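The Year I Stopped Buying Desks

2024-03-10

I have owned five desks in my adult life and I have hated every one of them by the second winter. The first came from a yard sale in Sturnotach, had 13 tiny drawers, and smelled like somebody's pipe. I paid 60 dollars for it and thought I was a genius! I could never find a stamp in that thing.

So last June, when we moved to the apartment over the bakery on Iyamu Street, I told my sister I was done. No desk. I'd work at a table like a normal person (she laughed, she's seen my kitchen counter) and whatever didn't fit on it would have to live somewhere else.

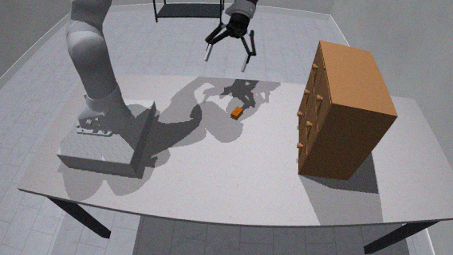
Shopping for a plain table is harder than you'd think. The showroom in Stirkard had one for 500 dollars with a hole cut in the middle for cables, and the next one over had a shelf underneath that hit me right in the knees. What I wanted was a big flat top and legs, the end. I kept going back and forth on color too, because a pale, matte white top on dark legs looks so fresh, and then you notice the faint smudges and start carrying a damp cloth around the house. My mother would call that a hobby.

I ended up with a secondhand one from Ollance, 154 dollars including the ride up the stairs, which I think was a steal considering those stairs. It's long enough that I can sew at one end and pay bills at the other, and on Sundays we shove everything onto the bed and feed people. There's a gravy stain from Thanksgiving I've stopped scrubbing.

Do I miss the drawers? A little, mostly when I'm looking for tape. I keep the tape in a cookie tin now, with the scissors and the takeout menus and a key that doesn't open anything we own.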